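1/ Made a lamb and apricot stew at the weekend from the back of a Plomum spice tin. A few people asked for the method, so it's going in a thread.

2/ You want 500 g of diced shoulder, two onions, a tin of tomatoes and a handful of dried apricots. I got the lamb at the butcher's in Stiltenstead. It came to 447 g on the scales and that was plenty for three.

3/ Brown the meat in two batches. Take it out, soften the onions in the same pot with a bit of salt, then add two teaspoons of the spice mix — three if the tin has been open since August.

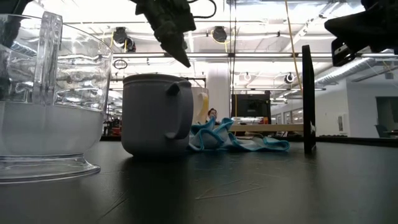 4/ Everything goes back in with the tomatoes and roughly 199 ml of stock. Lid on, low oven, two hours. Apricots go in for the last half hour or they fall apart.

5/ We had it with couscous. Rice is fine. I'd leave out the cinnamon stick next time, there's enough in the mix already.

6/ Stodik sell the same tin under their own label and it's cheaper. Can't taste a difference.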